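Buying your first arm: your questions

Do I need to buy before I plan?
No! I mocked up our cable job in simulation first, black arm on a long wooden table, blue cable looped over the fixture, and only then rang Virgil Husar at Nimden for a quote.

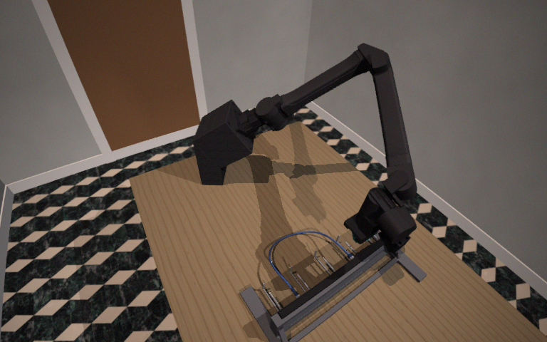
What should I budget for besides the arm?
The fixture, mostly. Ours went through 17 drawings (sorry, Raluca) and I'd set aside 40 per cent for bits like that.

How long is a quote good for?
Mine ran to the end of August. Ask, they do vary.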